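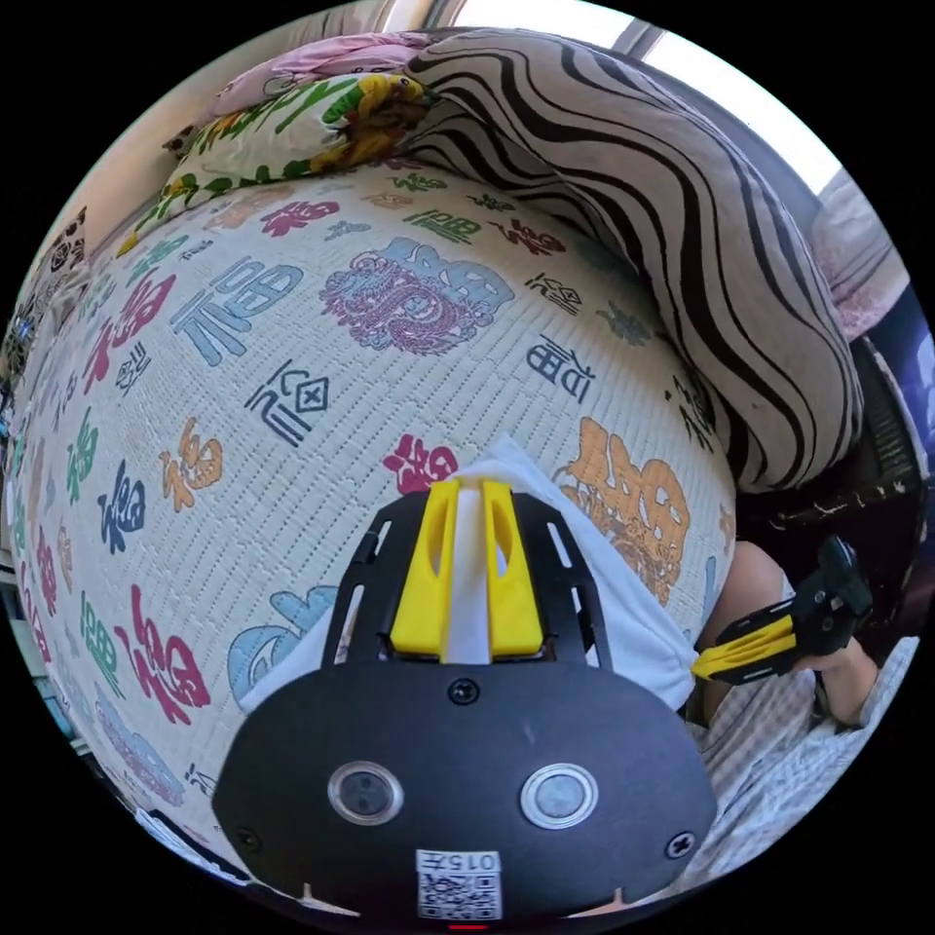

White cloth, yellow fingers, and that lovely mat with 福 all over it

I've been meaning to write up the Kandlow open day ever since December, and as it is now 09/03/2022 I think I had better get on with it before I forget the rest.

It was put on by Setine, who have a couple of floors above the old Asari showroom, and I only went along since my sister had a spare ticket and the bus stops right outside. I expected a lot of standing about behind ropes. Instead we were given tea (proper tea, in mugs!) and shown up to a room done out like somebody's home, with a zebra-striped cushion I would happily have taken away with me and a floral pillow with green leaves and yellow flowers.

The job for the morning was cloth. You hold one of the grippers in your hand, black body, two long yellow fingers, and you go about the task with those fingers while the lenses on the housing look on. The idea, as it was explained to us, is that a robot can later learn from what people do this way, so it has to be done over and over. They like to have 200 goes at a task before they move on to the next one, and more than 40 had been done by the time we came in with our biscuits.

I had no idea how much there is to a bit of white cloth. At home I fold a tea towel while talking on the phone and looking for the cat. Take away your own fingers and give yourself two yellow ones with slots down the middle, and you start to think about where a corner has gone and whether you have hold of one layer or two. When my turn came I dropped it twice and then got a fold I was rather proud of - a bit wonky, but a fold.

Afterwards there was a talk downstairs on the Niazi project, which went over my head in places, though the soup at lunch was very good. We caught the 73 home and I ironed three pillowcases that evening, quite slowly, paying attention to the corners.

They are planning another one and I've already put my name down.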